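3. What people write down when they look out of a kitchen window 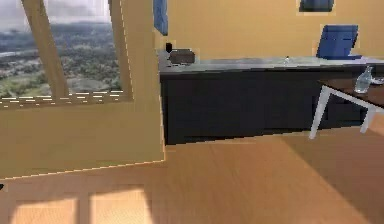 I should say up front that I came to this section with the wrong expectation. When I wrote the proposal I thought the diaries would be full of landmarks: the church, the water tower, the neighbor's ugly shed. I had even drawn up a coding sheet with a row for each kind of landmark I could think of in Fustley and Prallstead, and I was pretty proud of it. Then the first diaries came in and the sheet was close to useless, so I had to start over.

3.1 The diaries

Let me go back over what we asked for, because the wording matters a lot here. Each of the 32 households got a plain notebook and one page of instructions. The main one read: "Once a day, when you happen to be in the kitchen, write down what is outside the window." I fought for "happen to be." An earlier draft told people to go to the window at a set time, and the three households that tried it for us wrote things that sounded like weather reports read over the radio. I wanted the stuff people notice while the kettle heats up.

We put a limit of 200 words on each entry. No one came close to it, and most entries are one or two sentences long. We ended up with 278 entries that I could read and use. The ones I left out were blank apart from the day, or were shopping lists (I kept copies of the shopping lists, they're great, but they belong in some other paper).

The two towns were picked for their ground more than for their people. Fustley sits low, with houses close together, and most kitchens there face another kitchen. Prallstead is strung out along a ridge, and a lot of its kitchens look out over open country. I had also hoped to include the apartments at Skovstead, where the kitchens are all on the same side of the building and the comparison would have been wonderfully neat. The building's managers said yes and then said no, and by then the notebooks were already printed.

3.2 Sky first, ground second

Of the 278 entries, 191 start with the sky. I checked this number three times, since it was so much bigger than I'd guessed. It didn't matter much which town I looked at. Even in the Fustley kitchens that face a brick wall with a strip of sky over it, people went to the strip. "Gray again," wrote one woman who, by my own measurement at her sink, could see a piece of sky no taller than a cereal box.

After the sky, the order loosens up. In Prallstead the next thing is usually distance. People write that the far hills are "there" or "not there," as if the hills had gone out for the day. They use color words much more for far things than for near ones, and the color words get vaguer the farther away the thing is: the hedge is green, the field is "sort of yellow," the ridge is "blue or whatever you'd call that." I like that last one a lot and I've quoted it in every talk I've given.

A view of the Prallstead type is easy to picture from Figure 1, a computer-rendered room with a long dark counter and a big window that has pale, cloudy sky over blurred, distant land. There's nothing in a view like that you could point to and name, and I think that's what makes the Prallstead diaries so interesting to read. With no landmark to hang a sentence on, people write about bands. High and low, light and dark, near and far. One man drew three lines across the page on most days and labeled the spaces between them, and I can honor that with a code of its own (it's code B4, "banding," and it ended up being the most used code on the new sheet after the sky codes).

In Fustley, the second thing is almost always a person or a sign of one. A light on. A car gone. Somebody's blinds still down at lunchtime, which in one household's diary is worried over for most of a week and then never mentioned again. I really wanted to call and ask.

3.3 The window itself

Something I didn't plan for at all is how rarely the window turns up. People write as if there were no glass there. Bars between panes, stickers, the dead fly on the sill: I saw all of these when I visited, and they're nearly absent from the notebooks. The exceptions come in clumps. If a household mentions the window once, it tends to keep on mentioning it, and in every such household somebody had recently cleaned it, painted it, or argued about replacing it.

This sits badly with the Kauppinen scale, the rating form we used for the home visits. Kauppinen asks the visitor to score how much of the view is "broken up" by frames and bars, and it takes points off for each break. I followed the instructions and scored every kitchen that way. Then I set the scores next to the diaries and could find no pattern. Kitchens with badly broken-up views had entries just as long, just as detailed and just as fond as kitchens with one clean pane. I don't want to make too much of this, as the sample is small and the scale was made for offices, where people sit still. In a kitchen you're on your feet. You shift over a step to reach the salt and the bar between the panes slides off whatever it was covering. A scale that supposes one fixed eye is going to overstate how much a bar gets in the way, and I'd be wary of using Kauppinen in any room where people mostly stand.

I did try one fix. For the second round of visits I scored each kitchen from two spots, the sink and the stove, and took the better of the two. The scores went up, as you'd expect. They still didn't line up with anything in the notebooks.

3.4 Counters, chairs, and where people were when they wrote

We asked people to note where they were in the room, and they mostly forgot. When they did remember, the answer was nearly always the counter. Very few entries were written at a table, even in homes where the table was right by the window and the counter was clear across the room. I asked about this at the end-of-study visits and got shrugs, plus one answer that I found helpful: at the table she was already doing something, eating or paying bills, and at the counter she was waiting. The notebook got filled up in the waiting.

If that holds for other people (and I think it might!), it would help to explain why the entries are so short and why so many break off. The toast pops, the sentence ends. I had first coded those as "incomplete" and treated them as a quality problem. I now think that was a mistake, and in the tables that follow they're counted along with everything else.

It also means that floor plans tell us less than I'd hoped. A window over the sink gets looked through because of the sink. Put the same window at the far end of the room and it may get a glance now and then on the way to the trash can. Our home visit form has the distance from the window to the nearest counter, and I wish very much that it also had the distance to the coffee maker.

3.5 Some trouble with the season

The diaries were closed on 2020-05-21, earlier than we'd meant to. The plan had been to run through June and catch the long evenings, and I'm sorry we missed them. It leaves the set heavy on clouds. It also means the trees in Fustley were only just filling in, and in at least a few of those yards a full tree would hide the facing kitchen completely. I'd bet that the person-watching entries drop off once that happens and that the sky entries pick up the slack, but I have no data on it and the reader should treat it as a guess.

A smaller problem is that people got better at the task. By the second week the entries are more careful, and a few writers have clearly started to enjoy themselves. There are similes. One household in Prallstead began to write in turns, a different family member each day, and the kids' entries are longer than anybody's. I left all of this in. For the counts in 3.2 I also ran the first week alone, and the sky still came first, in both towns, so I don't think practice is what put it there.

The next section takes up the shorter evening interviews, where people were asked to describe the same view from memory with their backs to the window.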